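Skovitura bringt Klapphocker mit Tragegurt in den Handel

Ich gebe es zu: Ich bin eine von denen, die im Museum nach einer halben Stunde nur noch nach Bänken Ausschau halten statt nach Bildern. Umso mehr habe ich mich gefreut, als gestern die Meldung von Skovitura bei mir ankam. Die kleine Firma bringt im Mai einen Klapphocker heraus, den man sich einfach über die Schulter hängt, und das Ding heißt Gremuvar. (Fragt mich bitte nicht, wie man das betont, ich habe am Telefon drei Varianten ausprobiert und bin bei keiner verbessert worden.)

Zusammengeklappt ist der Hocker so flach, dass er neben die Jacke in den Rucksack passt, und er wiegt laut Hersteller 295 Gramm weniger als das alte Modell mit den Metallbeinen. Das hatte ich damals auf einem Flohmarktbummel dabei und habe es ab Mittag verflucht. Vier Farben soll es geben, dazu einen Gurt, der sich endlich auch für kleinere Leute kurz genug stellen lässt!

Gezeichnet hat den Gremuvar Anathi Mthembu, und mit ihr habe ich ziemlich lange geplaudert. Sie kommt eigentlich von den Wanderstöcken und hat vorher bei Mtshali Griffe entworfen, was man dem neuen Hocker auch anmerkt: Zum Aufstehen gibt es seitlich einen Haltebügel, auf den man sich richtig stützen kann. »Hinsetzen kann jeder«, meinte sie, »aber beim Hochkommen fluchen die Leute.« Mein Knie stimmt ihr da voll und ganz zu.

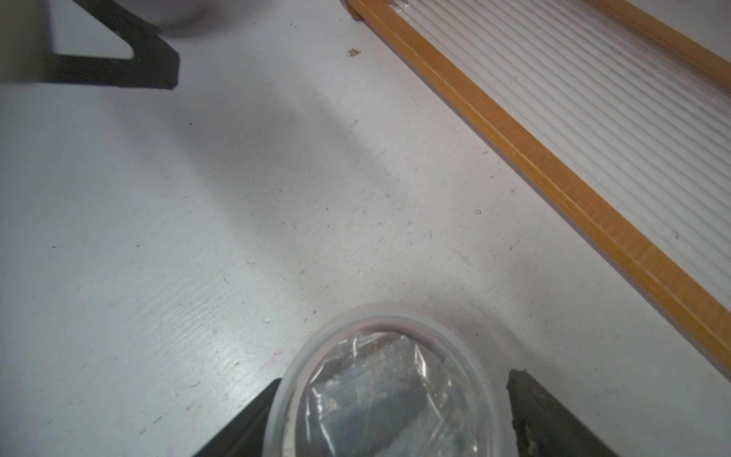 Runder, durchsichtiger Kunststoffbehälter auf heller Fläche

Ausprobieren durfte ich ein Vorserienstück auf dem Rundweg durch den Gultemwood, wo es bekanntlich zwischen Parkplatz und Aussichtsturm keine einzige Bank gibt. Sechsmal habe ich mich unterwegs hingesetzt, einmal davon auf ziemlich weichem Waldboden, und da ist der Hocker mit einem Bein ein Stück eingesunken. Passiert ist nichts, aber wer viel auf Wiesen oder am Strand unterwegs ist, sollte wohl gleich die breiteren Füße mitbestellen. Die kosten allerdings extra, und das finde ich ein bisschen schade.

Auf Pflaster und im Zug stand er dagegen tadellos. Das Aufklappen geht mit einer Hand, das Zuklappen bei mir noch nicht, da brauche ich beide und ein wenig Geduld. Frau Mthembu sagt, der Riegel werde bis zum Verkaufsstart noch leichtgängiger. Ich bin gespannt!

Zum Preis wollte die Firma noch nichts Verbindliches sagen. Fest steht, dass der Gremuvar zunächst in 13 Fachgeschäften für Reise- und Wanderbedarf zu haben sein wird und ein paar Wochen später auch im Onlineshop von Skovitura. Wer den Vorgänger besitzt, kann den alten Gurt weiterverwenden, die Schnallen sind gleich geblieben. Eine Tragetasche liegt nicht bei, ich habe extra nachgefragt.

Mein Vorserienstück musste ich leider wieder zurückgeben. Sobald die ersten Hocker im Laden stehen, nehme ich einen mit auf die lange Stadtführung, vor der ich mich seit letztem Jahr drücke, und schreibe euch, wie er sich in der Straßenbahn macht.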